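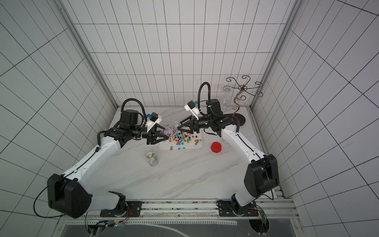
Trakbridge, Trultville bench: bimanual collection, status at 2021-05-27

The confectionery set now stands at 900 demonstrations against the June target. Both arms are teleoperated, and each episode is logged as joint positions plus wrist and fixed colour video. Operators work from a one-line task prompt and are free to choose which arm leads. Of the last 200 episodes, 97 passed review at the first attempt; most rejections were for long idle periods at the start.

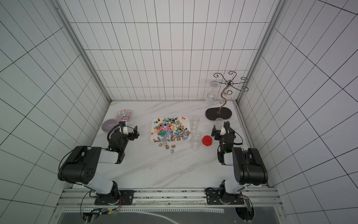
Chiharu Uchida wrote in to ask whether failed grasps are being trimmed out, and argued that a policy trained only on clean runs will not learn to recover from a slip. They are kept, provided the operator completes the task in the same episode. Recoveries carry their own label and can be weighted separately in training.

Lid placement remains the slowest segment to label. The Aoki annotation tool marks contact from gripper current, and a light lid barely registers.

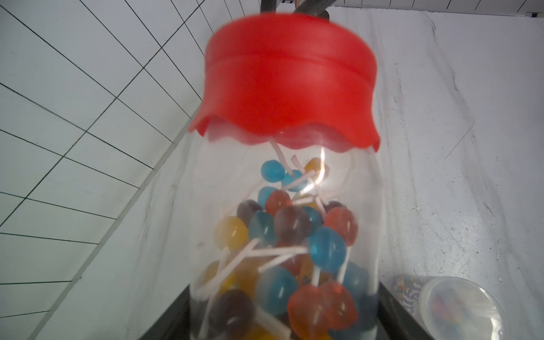
Contact times for these segments are therefore set by hand from the wrist video. The next 80 episodes go to Rudier for a second labelling pass, after which the tolerance will be fixed and the format frozen.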